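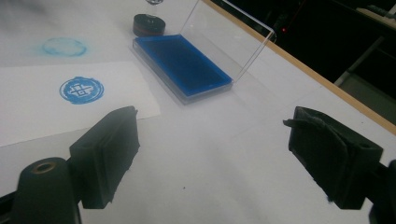

Photo: Firkusham Incident Records

About Us

Firkusham Incident Records compiles and publishes police and court data for Hedville and the Drultside district. Our log covers reported assaults, robberies, shots-fired calls and burglaries. Each entry lists the date, the block, the offense code, the case status and, where one has been filed, the charge.

What we publish

The public log holds 3,115 entries. It is updated each morning from the Hedville dispatch summary and again after the county court posts its docket. Addresses are rounded to the nearest block. Names of victims and witnesses are not published. Names of suspects are published only after a charge is filed, and are removed if the charge is dismissed.

Offense codes follow the county's list of 88 codes. Before February the log used an older list of 63 codes. Entries from that period carry both the old code and the new one, so year-to-year counts should be run on the new code only. Where an old code maps to more than one new code, the entry is marked "split" and should be left out of trend tables.

Corrections

Send corrections with the entry number and a supporting record, such as a docket page or an amended report. We check the record against the source and change the entry or reply with the reason it stands. Changed entries keep their number and show a revision mark. 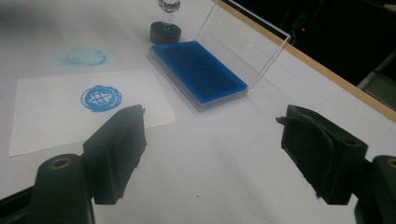

Mayrhofer wrote to us that block-level addresses still point to a single house on some rural roads in Drultside, and asked that those entries be placed by road segment instead. We adopted the change. Any block with fewer than four homes is now reported by segment, in the log and in the download file.

Data files

The full log can be downloaded as a comma-separated file. Requests through the search page return up to 1,000 entries at a time. Reuse is permitted with credit to Firkusham Incident Records and the date of download.

We do not take crime reports or tips. Contact Hedville police for either.

Page last revised Jun 17, 2019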